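Week 4: Where does the plan come from?

Notes to go with the lecture. Mieczysław Grabowska took the first half, I took the second, and where we disagreed I have left the disagreement in. Read chapter 4 of the course pack first if you missed last week on joint limits.

We spent most of the hour on a claim you will meet in nearly every vendor talk: that a learned policy "understands the task". Keep a cold eye on that sentence. A policy maps what the sensors give it now, and perhaps a short history, to what the motors should do next. Whether anything in the middle deserves the word understanding is a question the demo videos don't settle, however many of them you watch.

Take moving packets of sweets between a cardboard box and a wicker basket. Written as a classical plan it has four steps: find the packet, close on it, lift, release over the target. Every one of those hides something unpleasant. "Find the packet" assumes a detector that copes with printed film, glare and half the packet being behind the gripper. "Close on it" assumes you know where a bag is firm enough to hold, and a bag has no fixed shape to look that up in. "Release over the target" assumes the arm can get there without catching a tall arched handle.

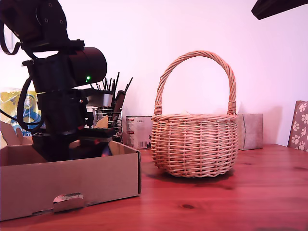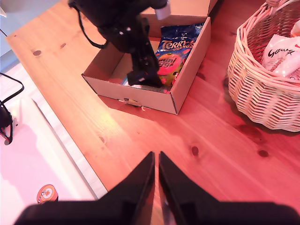

Suppose your log says the policy managed 79 per cent. Of what? When Concetta Rinaldi marked last January's project reports, she sent 12 of them back with that question in the margin. A success rate with no starting positions, no time limit and no definition of a drop is a number about the person who wrote it down. If the bag lands on the rim and slides in, does that count? Decide before you run, and write the rule at the top of the log.

Mieczysław's view is that end-to-end policies have made the separate perception stage a waste of effort. I don't buy it, at least for debugging. When a modular stack fails, you can print the pose estimate and see that it was wrong. When the single network fails, you get a video of it failing. The usual cure is more demonstrations, which may well work, and you will be none the wiser about why. His answer was that pose estimates for soft packets were never much good to begin with. Fair enough.

On tooling. The Tavisix planner we use in the lab will happily return a path that is free of collisions in its own model of the world. If the basket handle isn't in the model, the planner can't avoid it. Several of you last year drew the basket as a plain cylinder up to the rim and then blamed the controller. Check the collision model against the real objects before touching any gains.

On frames: a camera fixed over the table and a camera on the wrist don't agree about anything until you have calibrated both. An offset of a few millimetres looks harmless in the plot and is plenty to put a fingertip on the wrong side of a box wall. Redo the calibration if anyone has leaned on the mount.

For next time, read the Varkden report, all 14 pages, including the appendix where the failures are. Bring one result from it you believe and one you don't, with reasons. "The sample was small" is not enough unless you can say what a larger one would have shown.

Lab groups stay as they were. Scripts go in the shared folder under your group name, and please stop committing the raw recordings.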